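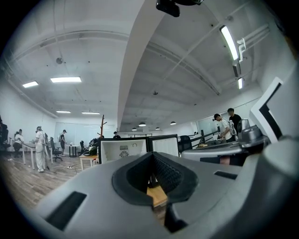 **Maren Oduya** – print and bindery bench

Sat 20 March

Gummed bookplate booklet, second proof run for Drivham. Picking up from the last entry, where the gum layer was cracking at the fold and the perforation tore into the artwork on the left-hand plates.

## What we are making

Same spec as before, written out again so I don't have to hunt for it. A small landscape booklet, eight leaves, two bookplates to a leaf. Each plate tears out along a perforation and has remoistenable gum on the back. Stub at the spine stays in the booklet after the plates are gone and carries a line for writing who the book was lent to. Drivham want the stub to be worth keeping, so the stub lines have to be printed in an ink that takes pencil on top.

- Text stock: Wallin uncoated, 110 gsm, long grain
- Cover: Wallin board, 295 gsm, scored, no lamination
- Gum: Hurunine dry coat, rolled on by hand
- Perforating: the Terkora rotary, fine wheel
- Binding: two staples through the stub, cover wrapped and glued at the spine

## Gum

Changed one thing only this time, which was the thickness of the coat. Last run I went over each sheet twice with the wide roller and it dried glossy. It stuck well but it curled the sheet toward the gum side, and the gloss broke into little scales at the fold. This run is one pass with the narrow roller, masked along the stub so there is no gum at all from the perforation inward.

The mask is just a strip of release liner held down with low-tack tape. It moves if you pull the roller toward yourself, so go away from the stub every time. I lost the first few sheets finding that out and they are in the blue tray if anyone wants scrap for testing.

Drying on the rack overnight, gum side up, one sheet per shelf. Curl this morning was slight. After an hour under the press boards it was flat enough to feed. By lunch the top few sheets had started lifting at the corners again – I think the room gets drier once the heating comes on. The ones deeper in the stack stayed flat. Next time keep the stack covered until the moment of perforating.

Lick test and sponge test both done on scrap. With the sponge, the plate grabs in a few seconds and can still be slid into place for a short while after. With the tongue it is patchier, mostly in the middle where it dries out before you get the plate down. Taste is faintly sweet and not bad. I'd still put "use a damp sponge" on the inside cover, in small type.

Stuck test plates into three kinds of endpaper:

1. Plain uncoated. Good bond, no cockle once pressed under a closed book.
2. Marbled sheet from the offcuts drawer. Good bond, but the damp brought a bit of color up at the edges of the plate. Drivham should know about this.
3. Coated endpaper from a cheap hardback. Poor. One corner came up as soon as I flexed the board.

I don't see a way around the third one with this gum and I don't want to go to self-adhesive. Suggest a line of copy saying the plates are meant for uncoated paper.

## Perforation

The tearing problem was the wheel. The old one had a flat spot and was leaving one long uncut bridge per turn, so the tear jumped sideways when it got there. Fitted the new fine wheel and set the depth by running scrap until the holes could be felt on the back with a fingernail but the leaf held when shaken.

Gummed stock needs a touch more depth than bare stock even at the same paper weight. Bare scrap will fool you. Set up with gummed scrap.

Wheel picks up gum dust where it crosses the edge of the coated area. Stop and brush it at every refill of the feed tray. Don't use a damp cloth on it.

Moved the artwork away from the perforation by a hair. The frame on the fox plate still looks tight to me on the torn side. The owl, the ladder and the plain ruled one are fine. I have asked Drivham whether the fox border can lose its outer line.

## Count

Printed and gummed 769 leaves. After perforating and sorting there were 627 good ones. Rejects, in order of how many:

- gum crept under the mask onto the stub
- curl bad enough to misfeed, so the perforation ran at an angle
- roller marks in the gum, which are only cosmetic but show when the light catches them
- ink set-off on the back of the owl

That is a better yield than the first run and still not one I'd want to quote on. The mask is the thing to fix. If the first item went away the rest would be tolerable.

## Stub ink

Three tries at the gray for the lending lines. The first was too strong and made the stub look like a tax form. The second was nice, but pencil skated on it. The third is the same gray let down with more transparent white and printed with less packing, and pencil takes properly across the line. Ballpoint too. Fountain pen feathers a little on this stock whether there is ink under it or not, so that one is down to the paper.

Keeping the third. Mix is written on the lid of the tin.

## Cover

Scored with the wider channel and it folds without cracking on the outside. Grain has to run with the spine. Half of the board that came in was cut the wrong way and I've set it aside with a note on it. It can go for tray liners or box samples, but please don't let it drift back onto the cover shelf.

The spine glue is ordinary PVA, thin line, kept off the gummed leaves. I was worried that moisture from the glue would wake up the gum along the first leaf. Took a booklet apart after an hour in the nipping press and there was no sticking. Took another apart that had been left in overnight, same result. The ungummed stub is doing its job there.

Staples: the heads show through the cover as two small bumps. You can feel them more than see them. Tried hammering them flatter before wrapping and it helped. Sewing would be nicer, a three-hole pamphlet stitch through the stub, but the stub is side-bound so it would have to be stabbed, and the time per booklet roughly doubles. Leave it at staples unless Drivham ask.

## Interleaving

Open question. In the closed booklet the gum of one leaf lies against the printed face of the next. In a dry room that is fine. I put one booklet in a box with a damp sponge overnight and the leaves blocked together in the middle of the booklet, not at the edges. Prying them apart took ink off the owl.

Options are a glassine sheet between each leaf or a wax paper sleeve around the whole thing. Glassine makes the booklet fatter and the spine would have to be rescored. The sleeve is easier and would also keep the corners clean in a shop, but it does nothing after the buyer throws it away. I lean toward glassine. Will make up one of each so they can be handled side by side.

## To do

- Make a proper mask jig with a hinged bar, so the stub is clamped instead of taped
- Cover for the drying rack and for the stack
- Reorder liner strip
- Two glassine dummies, two sleeved dummies
- Write up the endpaper results for Drivham with the stuck samples attached
- Wait on the fox border before making a new plate
- Clean the wide roller, it still has gum on it from the last run and is going stiff at one end

Good leaves are boxed on the second shelf under the guillotine, gum side down with a liner sheet on top. Proof booklets are in the flat drawer. The one with pencil writing on the stubs is the test copy, so don't send that one out.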